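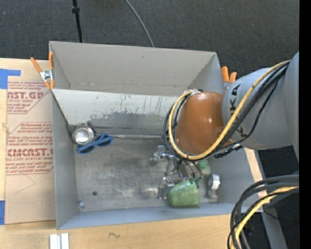

We use cookies to remember your preferences. Accept | Manage settings

How I sort out the odds-and-ends bin in 25 minutes

Every house I've lived in has had one. You know the tub I mean, the one by the back door that swallows sunnies, picnic cups, old tins and whatever came out of the kids' pockets. Ours had got to the stage where I bought a new pair of sunglasses in town and then found the old pair under a beach towel the same night. So I finally worked out a routine, and I've stuck with it for most of a year now (a personal record!).

What you need

A tea towel or two, a bit of dish soap, a soft cloth for lenses, and a clear stretch of table. Set a timer for 25 minutes if you're a dawdler like me.

1. Get the bin up on the table

Don't do this crouched on the floor. I did it that way for years and my knees have opinions about it. Put an old towel underneath if you care about the tabletop.

2. Take out the breakables first

Sunglasses come out before anything else, and fold the arms in as you go. Plastic cups next, especially the thin see-through ones, which crack down the side if something heavy rolls onto them. Tins and metal containers can wait.

3. Fish out the tiny stuff

Check the corners and along the walls. Little coloured bits love to hide there, and if you tip the bin out you'll be chasing them under the fridge. I drop them all in a jam jar and go through it at the end with a cuppa.

4. Wash and wipe

Cups get warm soapy water and go upside down on the tea towel. Rinse the sunglasses under the tap before you wipe them, or you'll grind the grit straight into the lenses. My neighbour Jarosław Kurek swears by a drop of dish soap on each lens and I've come round to it.

Then do the bin itself. A scuffed old grey one won't ever look new, so I just go for clean. Bicarb paste on the dark smudges, leave it ten minutes, wipe it off. Dry it properly before anything goes back.

5. Put back less than you took out

My rule is 2 pairs of sunnies per person, and the spares go in the glovebox. Cups live in the picnic bag. Round tins go in the back corner, where they stay put, and I keep the jam jar in one of them.

If a cup has gone cloudy, try a soak in white vinegar before you chuck it. Mine took two goes.

Next up is the cutlery drawer, probably in September. Wish me luck.

Get Listville in your inbox every fortnight. Enter your email to subscribe.

© Listville | Contact | Back to top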